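## Frame assembly: status of the two-arm cell at Mamden

The picture frame line at Mamden has run one bench with a two-arm cell since October. The other benches are unchanged. This item covers what the cell does, what it does not do yet, and what has changed in the shift plan.

### Scope of the cell

A finished frame consists of the frame itself, a backing sheet and a clear plastic sheet in place of glass. The bench work is to bring the three parts together in the right order, check the plastic for dust and scratches, and pass the unit to closing. Closing (points, tape, hanger) stays manual. So does the final check.

The cell handles the sheet parts. Of these, the plastic is the hard one. It flexes when picked by a corner, it picks up a static charge when the protective film comes off, and it shows every fingerprint. Cardboard is easier but varies in flatness from batch to batch. Pongsak Klinhom, who set up the pick routines, keeps separate grip settings for each and reloads them when the supplier changes.

Two earlier attempts with a suction head were dropped. Suction held the plastic well enough, but the release was uneven and the sheet shifted on the backing. The present grippers hold the sheet at the edge and let it bend. Cycle time is longer than by hand, and we do not expect that to change this year.

### Training runs

The arms are first guided by an operator, and the recorded motions are then used to build the routine. Mamden planned 2000 guided runs for the plastic sheet and 200 for the backing. The plastic figure was later raised to 3000, after the first routine failed on sheets with a strong curl.

Guiding is a skill of its own. Efua Kwofie and Etornam Gbeho, both from the assembly bench, do most of it. They were asked first on the grounds that they know how a sheet behaves when it is about to slip. Both report that the main difficulty is the missing sense of touch: by hand, a worker feels the edge seat, and at the cell the same judgment has to be made by eye. Kwofie now slows down over the last part of the travel, and her runs have been used as the reference set.

A guiding session is limited to 31 minutes, followed by bench work or a break. The limit was set after complaints of sore eyes and stiff shoulders in the first week. The odd figure comes from the length of one recording block plus the reset.

### Changes for staff

No positions have been removed. The bench next to the cell has lost one sheet-handling station and gained one guiding station. The pay grade for guiding was settled at the level of machine setter, which is one step above assembly. Dzifa Aidoo raised the point that people who guide part of a shift should receive the higher rate for the full shift. This has been accepted for the trial period and will be looked at again when it ends.

Some of the concerns raised at the shift meeting remain open:

- Who stops the cell when the setter is off the floor. At present any trained operator may do so, and no report is needed for a stop of less than five minutes.
- Whether recorded runs can be used to judge individual speed. Management has stated in writing that they will not be. The text is posted at the Clomik terminal.
- Rotation. Several people on the late shift have not been offered guiding hours.

### Bench conditions

Kjell Granström has asked for the bench lighting to be moved. Reflections on the plastic make the edge hard to find, for the operator as well as for the cameras on the arms. A matte cover for the work surface is also under discussion, but it will have to wait for the next Quintana order. 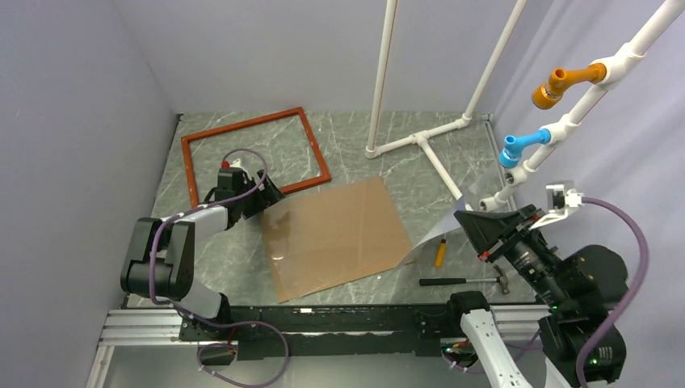
*Two-arm cell with frame, cardboard and clear plastic sheet. The bent edge of the plastic catches the light.*

### Next steps

The routine for the plastic sheet will be rebuilt from the full set of runs and tested on small frames first. Large formats stay at the manual benches. If the small formats hold, the same setup goes to the Ploltura site, where two operators will come over beforehand for guiding practice.

Requests for guiding hours go to Aidoo. Late shift requests will be placed first until the hours are even. Faults at the cell should be entered at the Clomik terminal with the grip setting in use, as entries without it cannot be traced.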